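Automação na lavandaria da Clandeo: o que mudou no posto de carga

10/01/2018

Trabalho na manutenção da Clandeo e acompanho a célula de carga e descarga desde a instalação. Processamos 600 kg de roupa por turno. Antes, cada operador fazia 449 ciclos de dobrar o tronco diante da porta; a Assunta Mazza mediu isso para o relatório de ergonomia.

O braço trata da aproximação à boca do tambor e da retirada das peças. A separação por tipo de tecido continua manual, tal como a escolha do programa. O ponto crítico é a folga entre os dedos da pinça e o vedante de borracha: uma trajetória baixa demais roça no lábio interior e, ao fim de umas semanas, há fuga. A porta tem de estar toda aberta antes de o braço avançar.
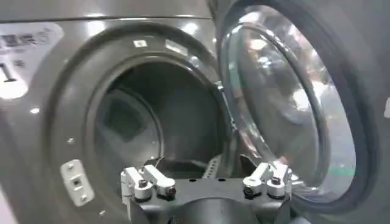

O que muda para quem lá está

O Tadeo Rivadeneira passou da carga para a supervisão de duas células. Queixa-se menos das costas e mais dos alarmes, que em dezembro eram demasiados. Baixámos a sensibilidade do sensor de força e ficou tolerável.

A Asabe Abubakar faz agora a inspeção dos vedantes, tarefa que não existia no plano anterior. Regista o desgaste a cada 2000 ciclos. Ninguém foi dispensado, mas o turno da noite perdeu um lugar por reforma e não foi reposto. O pessoal reparou.

Em fevereiro revemos os tempos de ciclo e a formação do Musa Igwe, que ainda não tem acesso ao modo manual.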